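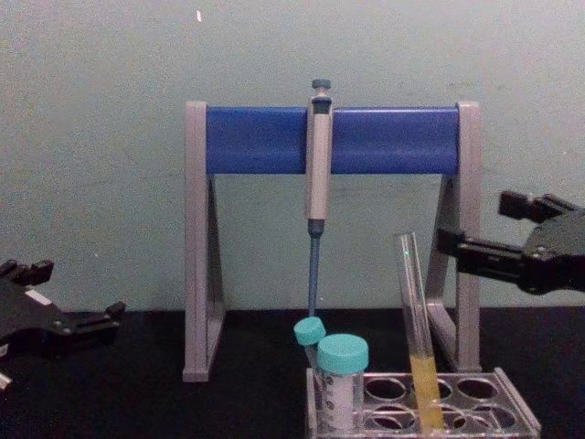

Photo: Skornley teaching lab, bench 3

Ticket: Pipette hook slips on stand, tubes leaning in rack
Site: Skornley
Category: Bench equipment / small items
Priority: Low
Status: Closed

Reported, Thursday 09:40

Two faults on the same bench.

1. Single-channel pipette on the blue-bar stand moves sideways along the bar when the bench is knocked. It started near the left leg this morning and has ended up right of centre. With the rack parked underneath, the tip cone comes down just above the small centrifuge tube. One more knock and it will touch the cap.

2. Clear plastic rack does not hold tubes upright. The small teal-capped tube leans to the left. The glass test tube leans a good deal more. The larger centrifuge tube is no trouble.

Stand was supplied by Lillelberg. Rack came out of the Guo cupboard and has no paperwork.

Reply, stores, 10:15

Please check the following and report back.

Does the bar turn in the uprights if you grip it and twist?
Is the clip on the pipette original or a replacement?
What is the socket diameter on the rack, and are all rows the same?

Move the rack out from under the pipette in the meantime.

Requester, 11:05

Rack moved to the back of the bench.

Bar turns. There is play at both ends, more at the right. Both legs sit flat and the stand does not rock.

Clip looks original but I can't be certain. It goes over the bar without any click.

Sockets measured with the plastic calliper: 19 mm, all rows. The glass tube is much narrower than that. So is the small centrifuge tube.

Reply, stores, 11:30

Item 2 is a mismatch and can be settled now. A 19 mm socket will let any narrow tube fall against the rim. Use the Hindora reducing sleeves, second drawer, bag marked "racks". Push the sleeve in until the collar is level with the top face, then fit the tube. Glass tubes should go back to the wire rack when it returns from washing. Do not pack sockets with tissue, it has been tried at Guo and the tubes stuck.

Item 1, try this order:

Take the pipette off the bar first.
Wipe the bar with a damp cloth, then dry it. Hand cream and glove powder both make it slippery.
Look under each leg for the fixing screw. Tighten a quarter turn at a time, left then right. Stop when the bar no longer turns by hand.
Rehang the pipette and knock the bench.

Requester, 13:50

Sleeves fitted in 8 sockets, which is all there were in the bag. Small tube now stands straight. Glass tube is better but still off vertical, so it has gone into a beaker until the wire rack is back.

Bar wiped. A fair amount came off on the cloth. Left screw took half a turn. Right screw turns without biting, so I have left it alone. Bar still rotates slightly.

Pipette rehung. Three knocks, moved 3 mm in total. Before cleaning it moved further than that on one knock.

Reply, stores, 14:20

Right thread is stripped. Known on the older Lillelberg stands. Fit the next size up from the repair kit, by hand only, the plastic splits if you use a driver. If it does not bite, send the stand over and we will swap the leg.

Requester, 15:35

Larger screw fitted, bites after two turns. Bar no longer rotates. Pipette stays put when the bench is knocked.

One question before closing: can we have more sleeves? Bench 4 has the same type of rack.

Reply, stores, 15:50

Sleeves added to the next Hindora order under a separate ticket. Bench 4 to use the row nearest the front only until they arrive, and wide tubes only.

Stand noted on the equipment sheet as "right screw oversize". Closing.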